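FOR IMMEDIATE RELEASE
02/02/2018

Dolau puts hand-held grippers through a side-by-side trial, and wants to hear from other shops

Hi everyone, Dorota Laskowska here from Dolau. I run the gripper trials, so I got the job of writing this up, and I'm going to do it my way (sorry, Brândușa).

We have just wrapped up the first round of our hand-held gripper comparison, and we're putting the results out today for anybody who wants them. The short version is that we tried two designs, the Bergeron and the Fitlow, for 18 working days, and I came out of it liking the one I didn't expect to like!

Some background for those who don't follow us. Dolau is a small outfit that tests end-of-arm tools for packing and light assembly companies. Most of the tools that come to us go straight onto a robot arm. This round was different. We wanted to know how each gripper feels and tracks when a person is holding it, doing ordinary picks with ordinary wrists, before any arm gets involved. Tramomham, who pack garden supplies and paid for most of this round, had been asking us for that since last May.

So we cleared a patch of floor, put down pink tape and got going.
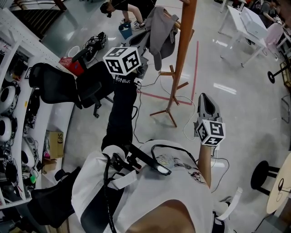

Tracking cubes and a chest light in use on the taped floor.

The cubes are how we follow position. Each one carries black square markers, and the tracking software works out where the tool is from whichever faces it can see. It sounds simple, and on a good day it is. On a bad day your own forearm gets between the cube and the camera and you lose a stretch of data right when the jaw closes. Adebayo Adeleke, our tracking engineer, spent most of the first week moving cubes up, down and sideways on their mounts, and I spent most of it complaining about my shoulders.

Shiny floors don't help either. Ceiling lights bounce off ours, and we ended up throwing out 78 picks from the early sessions where the tracking jumped. They're listed separately in the results, so you can see what we dropped.

All together we logged 1,346 picks that count. The parts were boring on purpose: plastic caps, seed packets, short lengths of hose, a rubber grommet that everybody came to hate. Of those picks, 478 were done with the light off, mostly to find out how much the tracking cared. It cared a lot with the Bergeron and hardly at all with the Fitlow, and we are still arguing over why.

"I went in sure the Bergeron would win on speed, and it did, by a little," said Adebayo. "What I got wrong was the tiredness. After an hour with it people start dropping their elbow, and then the cube goes out of view."

Suqin Du did more picks than any of us and has strong opinions about finger pads. Her notes take up a good third of the write-up, and they're the part I'd read first. She asked for a textured pad with a deeper V early on, because flat pads let the hose roll, and once we had it fitted she wouldn't go back.

"With a flat pad I'm always correcting," said Suqin. "With the V, I close my hand and the hose goes where I want it. Seed packets are another story, they fold. I'd like a flat pad and a V pad in the same box, please."

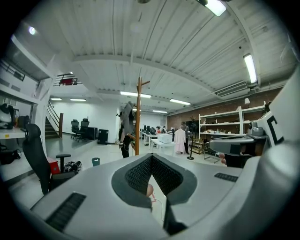 V-shaped pad with textured inner faces, looking out across the workspace.

We tried the pads in a few different depths. The deep notch was great on anything round and pretty hopeless on thin flat stuff, so if your line is mostly cartons and sachets, don't get carried away by our hose numbers. I'd also say watch where your fingers sit. Two of us had a habit of creeping forward on the grip as the day went on, and that changes how the jaw closes.

Which one would I buy? For short sessions and quick parts, the Bergeron. For a whole afternoon, the Fitlow, no question. It's slower and I found it a bit clunky at first, but my wrist was fine at the end of the day and the tracking held up.

İlker Aksoy at Tramomham has already picked the Fitlow for the next stage. "Our people will be holding these things for hours," he said. "I'd sooner lose a second on each pick than have them hand it back to me at lunch."

Round two moves both designs onto a robot arm, same parts, same floor, and yes, the grommet is coming too. We have room for one more gripper in the lineup. If you make one, or you've got one in a drawer that you're curious about, get in touch and we'll talk about sending it over. We don't charge makers to take part, and you see your numbers before we print them.

The full write-up, with the dropped picks and all of Suqin's notes, is free from our office on request.

Press contact: Brândușa Văduva, Dolau

About Dolau: Dolau tests grippers, arms and cameras for packing and light assembly companies, and publishes what it finds.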